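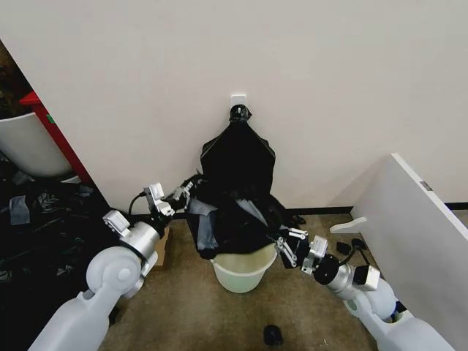
Doors for the winter lantern walk in Pindmont open at 5:30 on Wednesday. The walk itself starts at 6:15 from the old Flonell building on the river side. A few notes on what's there and how to get around, posted one at a time so people can share the part they need.

There are 26 works this year, spread along the river path and up through the two side streets behind the library. You can start at either end. The printed map numbers them from the Flonell end, so if you come in by the footbridge you'll be reading it backwards.

Maps are free at the Flonell entrance and at the library desk. The library closes at 8 but the map rack is in the outer lobby, which stays open until the walk ends at 10.

The big projection is on the grain silo again. It's a new piece, nine minutes long, and it loops with a two-minute gap. In the gap the silo goes fully dark. People walked away during the gap last January thinking it was over. Wait it out and it comes back.

Best place to see the silo is the gravel lot across the water. The near bank is too close and you end up looking straight up at it. There's a low wall on the far side if you need to sit.

The sound for the silo piece is on four speakers, all on the far bank. On the near side you'll hear an echo and not much else.

Omerović Studio has the covered walkway this time. They hung 1378 small paper lanterns, each one folded from a page of the town's old bus timetables. The lights dim and brighten as people pass under. It moves slowly. If you stand in one place it settles after a minute and you can read the paper.

Please don't touch the lanterns. The lowest row is at head height for a tall adult, and kids on shoulders can reach them easily. Three came down at the test night and the whole section had to be rewired.

The Fulel piece is in the empty lot next to the bakery. It's a floor of pressure pads under a rubber mat, and each step changes the color on the back wall. It holds up to 12 people at once. There will be a line. At the test night it was moving fine until about 7 and then it wasn't, so go early or go last.

Strollers and wheelchairs are fine on the Fulel mat. The ramp is on the bakery side.

Strobe warning: number 14, in the parking garage, has fast flashing for most of its run. It's behind a curtain and there's a sign, but the flashes do leak out onto the stairs. Use the elevator on the street side if you want to stay clear of it.

Numbers 19 through 22 are student work from the evening lighting class. They're in shop windows on the second side street, and they're easy to miss from the far sidewalk. Number 21 is made from bicycle reflectors and only does anything if you bring a light. A phone is enough.

Parking. The lot behind the library is for permit holders that night. The school lot is open from 5 and it's a seven-minute walk. The gravel lot across the water is closed to cars because that's where the silo crowd stands.

The bus will stop at the footbridge instead of the main stop, both directions, from 4 until the end of service. Last one out is 10:40.

Food is at the Flonell end only. Two soup stands, one dumpling stand, and the bakery is staying open until 9. The bakery takes cards. One of the soup stands doesn't.

Weather. Light snow is fine and the walk goes ahead. Wind is the problem - the lantern walkway closes if it picks up, and the rest stays open. We'll post here by 3 in the afternoon if the walkway is closed.

Attendance last year was 3000 over the one night, and the footbridge was packed from 7 to 8. It's one way this year, town side to far bank. Come back by the road bridge, five minutes farther down.

Dogs are allowed on the path but not in the garage or on the Fulel mat.

Someone asked about photos. Take as many as you like, no flash in the walkway or the garage. Tripods are okay on the far bank, against the wall.

Correction to the map: number 9 is on the left side of the path, next to the pump house. The map has it on the right.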